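Edton hand kit on a two-arm bench, first impressions

mquintero
We have the Edton two-hand kit on hire from Jurdale until August and I said I would report back. Both hands are fitted and calibrated. Firmware is as shipped. The test is basket work with whole fruit, 200 cycles per side, with the grip force limit at 65 per cent.
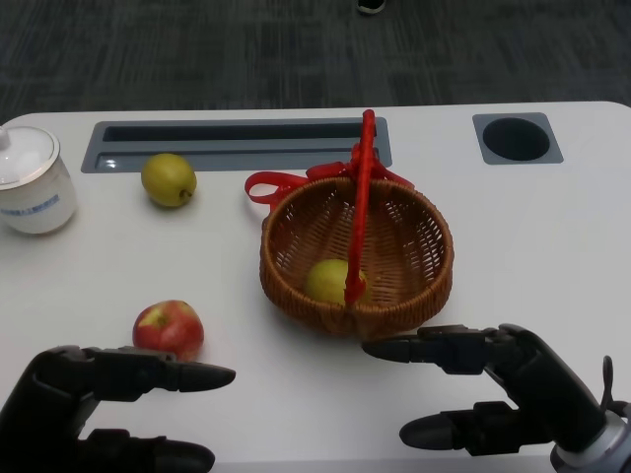 Basket test, both hands open. Apple at left, one pear in the basket.

Pears are the harder case. The default grasp closes on the wide end and the fruit rolls towards the palm. Apples are fine at the same setting. Setup took 10 minutes per hand once the mounts were on, and the manual is accurate apart from the connector diagram.

k_paucar
What is the handle clearance like? On our Pratine gripper the approach planner treats a basket handle as a solid wall and refuses anything under it.

mquintero
The Edton planner does not refuse, but it is slow. It prefers to come in from the side, and with fruit close to the handle it replans up to 5 times before it commits.
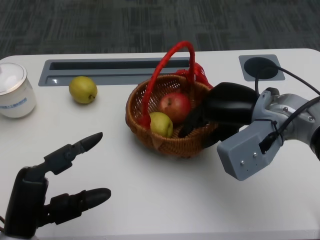 That replanning accounts for most of the cycle time. Finger closure itself is quick. I would like a way to mark the handle as a soft obstacle, and the current software has no such option.

leonie.h
I disagree that it is a planner fault. Five replans suggests your depth data is noisy around the weave. Try a plain bowl before blaming Edton.

mquintero
Tried on Friday. The bowl gives one replan, but the bowl has no handle either, so it settles nothing.

leonie.h
Then tape over the inside of the basket and leave the handle alone. One variable at a time.

k_paucar
Agree with Leonie on the method, though I still suspect the planner. Ours did the same with a smooth plastic basket. Also, is the hire price still per pair? Jurdale quoted me per hand.

mquintero
Per pair on my invoice. Ask them to requote. I will run the taped basket next and post the logs.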